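Cladico presents its new table for small kitchens

2024-03-28 — The furniture maker Cladico today presents Bokarum, a table with a light wood-grain top. The first series is 255 pieces, and it will be sold in the Bondov shops at 469 euros.

"Our customers asked for a calm surface, easy to wipe after cooking," says Trinh Triệu, head of design. 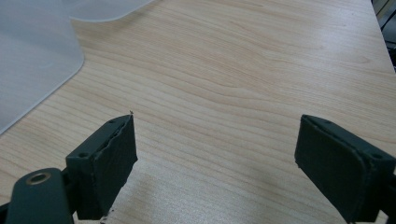
The pale colour was chosen after a long discussion with the shops — darker tops made small rooms feel heavy. A second size will follow in October.

Press contact: Trinh Triệu, Cladico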